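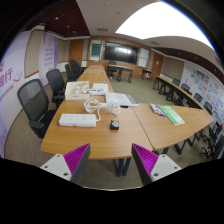 The Room Rules, Version Two

Zarmeena Durrani, Keten project, Brusholm office
25 February 2022

Okay, the new recording rules are finally out, and since I'm the one who kept promising them in the last newsletter (and the one before that, sorry), I get to walk you through what changed and why I spent most of February arguing about tape.

Quick background for the people who joined after New Year's. Version one of the rules was a single page that Kassab wrote for the kitchen set, back when all our hand-held gripper recording happened in one kitchen with one counter and one drawer that stuck. It was a good page! It told you to check the fingers, say the task name out loud, and put everything back. Then we started recording in offices and meeting rooms, and the page just didn't fit anymore. A kitchen belongs to whoever is cooking in it. A meeting room belongs to forty people who all think it's theirs, and they leave their stuff in it.

So version two has a whole part on shared rooms, and that's what I mostly want to talk about.

Paper first. This is the big one. If there's an open binder on the table, or a stack of papers, or anything with print on it that you didn't bring, you don't record until you've done one of two things: found the owner and gotten a yes in writing, or moved it out of view. Closing a binder counts as moving it. Turning a page face down counts too, but please put a sticky on it so the owner knows a human did that and they aren't losing their mind. Same goes for the walls. We all look at the table, that's where the work is, and meanwhile there's a board full of colorful notes right there on the side wall with somebody's planning on it. The lens is wide. It's a lot wider than you think it is while you're staring at your own fingertips. If the notes can't come down, get the yes, or pick another room.

I got some pushback on this from the Sunley team, who pointed out that you can't read most of that stuff in the recordings anyway. Sure. But we went through 1000 clips last fall to see what we could read, and 624 of them had some kind of print in view that wasn't part of the task. In 125 of those I could read at least a full line, and my eyesight is nothing to brag about. That was enough for me. Sunley came around, mostly, in exchange for me dropping the rule about whiteboards needing to be wiped. (You now need to ask before wiping. Wiping somebody's whiteboard without asking is a much worse crime than filming it, and I should have known that.)

Signs and banners that are part of the room can stay, in any language, as long as they're the sort of thing any visitor would walk past. If you can't read the language, ask someone who can before you decide it's fine. Don't guess from the design.

Next, people. No change from version one, except that it's now spelled out: the room has to be empty of anyone who hasn't signed the form, and "he'll only be a second" is not a signature. If someone walks in, stop, lower the tool, say hi like a normal person, and mark that take for deletion. You don't have to explain the entire project in the doorway. There's a half-page handout for that now, please carry a couple. And glass doors, big screens, anything shiny: check what's showing in them before you start. A switched-off display can be a pretty decent mirror when the ceiling lights are on.

Speaking of lights. I had a strict rule in the draft that said no recording with blown-out ceilings, and I took it out after trying to obey it myself for one afternoon. You'd never record in a meeting room again. What we have now is this: the work surface has to be properly exposed, and the pads on both fingers have to be easy to tell apart from whatever is behind them. That's it. If the ceiling is a big white glow, so be it. The colored pads help a lot here, and I know people have opinions about the magenta, but against a honey-colored table I can find those fingertips in half a blink, and so can the person doing review. Please don't swap pads in the middle of a session. If one wears down, finish the take, change both, and start a new session number. Both! I've seen sessions with one fresh and one tired pad and the grasp looks different on each side, and then someone has to write me a very long message.

Finger check, then, which comes before every session and again after any drop, bump or lunch. Open all the way, close all the way, look at the gap. The ridges should face each other squarely. Wiggle each mounting block with your other hand, and if anything wiggles back, tighten it before you do anything else. Then write down that you did it. I'm begging on that last part. In the fall sessions the check was probably done every time and got written down in a fraction of them, and from where I sit those look exactly the same as no check.

Now the tape. Oh boy.

Version one said "clear the floor," which was fine for a kitchen. In a meeting room you've got rows of chairs on casters, and power strips, and a loop of cable on the tabletop that's just waiting for an elbow, and you're moving through all of it with your eyes on a tool at the end of your arm. Kassab wanted a taped walking lane for every session. I thought that was overkill. We went back and forth for a couple of weeks, with drawings, and then I backed into an office chair at the Brusholm office, it rolled, I sat down on nothing, and I've been in favor of tape ever since. I'm fine. The gripper is also fine, thanks to everyone who asked about the gripper first.

The compromise in the final text: if your task stays at one spot at the table, no tape needed, just push in the chairs within reach of where you're standing. If your task has you walking, you tape a lane on the floor and anything on wheels stays outside it. Use the low-tack kind on carpet. Take it up the same day. The cable rule is separate and applies always: any cable that isn't an object in the task gets coiled and put at the far side of the table or under it, and nothing in a power strip gets handled with the gripper while the strip is plugged into the wall. That includes lifting the strip itself. Plugging and unplugging tasks are allowed only with the dead strips from the Keten shelf, which have the label on the cord. If you don't see the label, it's not one of ours, leave it alone.

A few people asked whether leftover stuff on a table has to go at all, since a messy table is sort of the point. Yes, mess is welcome. I don't want a thousand recordings of a bare tabletop any more than you do. Markers, boxes, folders, leave them where the last meeting left them if they're harmless and nobody's name is on them. What you can't do is arrange the mess. One of the draft comments (from me, I'll admit it) suggested a "standard clutter kit," and Sunley very politely took that apart over two pages, and they were right. We'd have ended up with the same three pens in every room in the building. So use what's there, and add only what the task sheet asks for.

Putting things back is the part the rest of the building cares about. Take one phone photo from the doorway before you touch anything, and match it before you leave. Chairs too. The photo gets deleted once the room is back in order, it doesn't go in the session folder, and please don't send it to me with a thumbs up, much as I enjoy them.

Sessions in shared rooms are also capped now: 8 tasks per booking, then you give the room back, even if it's free afterward. Book again if you want more. This came straight from the front desk, who were tired of people opening the door on us with their laptops in their arms, and I don't blame them one bit.

What didn't make it in: a rule about shoes, a rule about humming (you know who you are, and the microphones are off anyway), and my section on naming files, which got moved to its own page because it had grown longer than everything else put together. That page is still a draft. Comments are open until the end of the month.

The printed rules are on the Keten shelf next to the spare pads. Old copies of version one can go in the recycling, including the one taped inside the kitchen cabinet, which I keep forgetting to take down. If you've got a session booked already, you can finish it under the old page, but anything booked from now on goes by the new one. And if you run into a room that doesn't fit any of this, tell me about it before you record there. I've already got a stairwell and a greenhouse on my list.

Zarmeena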